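手持ちグリッパのデータ、どこまで捨てていいのか問題
掲示板:模倣学習・遠隔操作/返信あり

投稿者:nukamiso
2021年2月11日

Keltdenの手持ちグリッパ収集、うちでも同じ手順で回してみたので結果を置いておきます。ロボット本体を使わず、人間が二本指のグリッパを握って作業し、指についたマーカーの軌跡と手元カメラの映像を教師データにする、例の方式です。論文ではElcombeと立派な名前がついていますが、やることは「道具を握って家事をする」です。親に説明したら就職先を心配されました。

題材は丸テーブル上の把持と移動。大物の代表は炊飯器です。開いた指で胴を左右から抱えるので、つまむ小物とはまるで別の問題になります。

収集したデモは300本。そこから軌跡の品質チェックを通ったのが223本。残りは捨てました。論文は「適切にフィルタした」の一行で済ませていて、適切の中身は読者の人徳に委ねられています。

頭側のカメラから見た作業中のひとコマ。
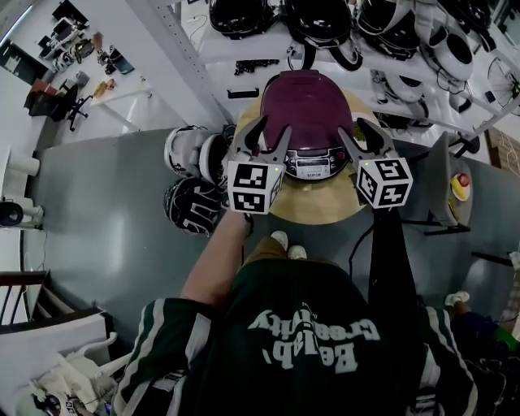
手持ちグリッパのデータだけで、ロボット側の方策は学習できるのか。
手先の軌跡が連続して復元でき、実機の手先と形状・カメラ位置が揃っていれば学習できる。どちらかが崩れると、学習そのものは収束しても実機で数センチ横を掴みにいく。

で、うちで崩れたのは前者です。片方のマーカーが見えなくなると姿勢が飛び、飛んだ区間を補間で埋めると、人間の手首には不可能な動きが教師データになります。方策はそれを律儀に真似します。偉い。

捨てる基準をどこに置いているか、やっている方がいたら教えてください。

返信1 投稿者:torque_ya

お疲れさまです。223残ったなら歩留まりとしては優秀では。うちは最初の回、ほぼ全部がゴミで、上司には「負例が充実しました」と報告しました。

基準は単純で、マーカーが途切れた区間に接触が含まれていたら捨て、空中の移動中だけなら補間して使う、です。空中は多少ずれても誰も怪我しないので。

返信2 投稿者:yukashita3

反対です。

「接触を含む欠損は捨てる」と、難しい場面から順番に消えていきます。大きい物を抱えれば、腕や物でマーカーは隠れやすい。つまり炊飯器は消えて、つまみやすい小物ばかりが残る。そのあとで成功率が上がったと喜ぶのは、赤点の答案を抜いてから平均点を出す先生と同じです。

捨てた側の内訳を見せてください。話はそれからです。

返信3 投稿者:nukamiso

耳が痛いので数え直しました。捨てた77本のうち、操作した人の失敗(落とした、途中でやめた、電話に出た)が9本。あとは全部マーカー由来です。物体別では、ご想像どおり炊飯器が最大派閥でした。

赤点を抜いた先生です。すみません。

返信4 投稿者:torque_ya

>>2
言いたいことはわかるけど、じゃあ壊れた軌跡をそのまま食わせるのかという話になりません? 手首が瞬間移動する答案を平均に入れても、先生の評価は上がらないですよ。

捨てた分は撮り直す。それだけだと思う。手持ち方式の売りは、撮り直しが安いことなんだから。

返信5 投稿者:yukashita3

>>4
撮り直しには賛成。ただし同じカメラ配置で撮り直すと、同じところでまた隠れます。二回目で変わるのは操作者の機嫌だけです。

あと頭側のカメラに頼りすぎ。手元カメラの映像からでも自己位置は推定できるので、マーカーが消えた区間はそちらで繋げばいい。Mengの報告がそのやり方でした。

返信6 投稿者:kosame_lab

横から失礼します。手元カメラで繋ぐのは、口で言うほど楽ではないです。視野の下半分はだいたい自分のグリッパが占領していますし、両手だと相方も入ってきます。動いている物が画面の大部分にあるところで、背景の特徴点だけ拾って位置を出すことになる。

共有フォルダにあった手元側の画を借ります。 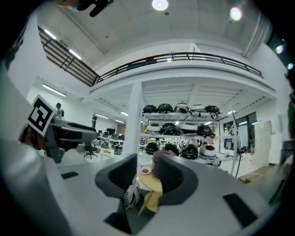
出典:Elcombe収集ログ・手元カメラ/提供 Costel Rusu(Keltden)

肝心の作業対象は、指の隙間から見える丸テーブルの皿と、その上の小さな赤いもの。特徴点が豊富なのは奥の棚と天井の照明と手すりのほうで、アルゴリズムの興味も当然そちらへ行きます。左には傾いたマーカーも見えていますが、これは相方のグリッパについているやつなので、固定目印のつもりで使うと世界のほうが動きます。

動く部分をマスクしてから推定にかけると、だいぶ落ち着きました。マスクは手描きでもいいです。グリッパは自分のカメラから見れば位置がほとんど変わらないので、一枚描けば長く使えます。相方のほうは毎回場所が違うので、諦めて検出器を回してください。

返信7 投稿者:nukamiso

>>6
ありがとうございます、マスクは盲点でした。自分の指が邪魔だという発想がなかった。ずっと見えていたのに。

ところで、こういう画を見ていると別の心配が出てきます。方策が皿を見ずに後ろの棚で場所を覚えたりしませんか。白黒の丸っこい物がずらっと並んでいて、目印としては皿よりよほど頼もしい。

返信8 投稿者:yukashita3

>>7
覚えます。覚えますとも。

前に評価の途中で背景を布で隠したら、方策が目に見えて自信をなくしたことがあります。空中で止まって、少し考えて、何もないところを掴んだ。あれは棚と仕事をしていたんです。物体の位置と背景の相関を切るには、テーブルの向きと置き場所を変えて撮るのがいちばん確実。画像の拡張で済ませようとした時期もありますが、その話はしたくありません。

返信9 投稿者:torque_ya

場所を変えて撮る件は同意。Cotnessの公開分は部屋が全部違うので、混ぜると背景依存はかなり減りました。そのかわり指の形がうちと違って、今度は把持が浅くなった。世の中うまくできている。

指の形の件、論文の補足資料にも書いてありますけど、柔らかい指だと人間は無意識に押し込み量を手加減するんですよね。実機側の開閉指令にその手加減は乗らない。映像上はそっくりの指なのに、物が滑ります。

返信10 投稿者:e_kincaid

Elcombeの解析を担当したEzekiel Kincaidです。機械翻訳を助けにして書いているので、変なところはお許しください。

「適切にフィルタした」の中身ですが、左右どちらかのマーカーが連続で失われた長さに閾値を置き、超えたデモは丸ごと除外しています。接触の有無は見ていません。閾値が本文にないのは紙面の都合と私の都合で、後者のほうが大きいです。

物体の大きさで除外率が偏るという指摘は正しいと思います。我々の表は全物体の平均で、内訳を出していません。6月の改訂で物体別の除外率を載せるつもりです。皆さんに見つかったので、もう載せないという選択肢はなくなりました。

返信11 投稿者:yukashita3

>>10
本人が来るとは。赤点の先生と書いたのはnukamisoさんのことです。

返信12 投稿者:nukamiso

おい。

返信13 投稿者:kosame_lab

>>10
せっかくなので一つお願いです。キューブの緑ランプが点いていると「取れている」と思い込む人がうちに続出したので、ランプが何を示すのか手順書に書いてもらえませんか。うちで同じような箱を作ったときは、ただの電源表示でした。半日分の収集が、よく光っただけで終わりました。

返信14 投稿者:e_kincaid

>>13
手順書に追記します。ランプだけで収集の成否を判断しないでください。軌跡は保存後に再生して確認、が我々の運用です。Costelが毎回やってくれていて、そのせいで手順書に書くのを忘れていました。

返信15 投稿者:torque_ya

で、nukamisoさんは結局どうするんですか。撮り直し?

返信16 投稿者:nukamiso

両方やります。捨てた分のうち炊飯器のものは、手元カメラとマスクで繋ぎ直して救えるか試す。救えなかった分は頭側のカメラの角度を変えて撮り直す。テーブルも回します。

学習は2条件に分けます。片方は今の223本だけ、もう片方は救済分込み。評価は物体別に出して、平均は最後に小さく書きます。

返信17 投稿者:yukashita3

平均を小さく書く、に一票。ただ、救済分を入れて数字が下がっても消さないでくださいね。そこがいちばん読みたいので。

返信18 投稿者:torque_ya

自分はまだ接触区間の欠損は捨てる派です。物体別の結果が出て、救済ありが勝ったら宗旨替えします。負けたら>>2のコメントを印刷して壁に貼ります。

返信19 投稿者:nukamiso

了解。マスクを描き始めたんですが、指の先端をどこまで塗るかで早くも手が止まっています。接触しているところまで隠すと把持の瞬間が見えなくなりませんか。>>6の方、位置推定用と学習用でマスクは分けてます?

返信20 投稿者:kosame_lab

分けてます。位置推定に渡すほうは指ごと全部塗る。学習に渡すほうは塗りません。同じフォルダに似た名前で置いて取り違えたことがあるので、名前は思い切り変えてください。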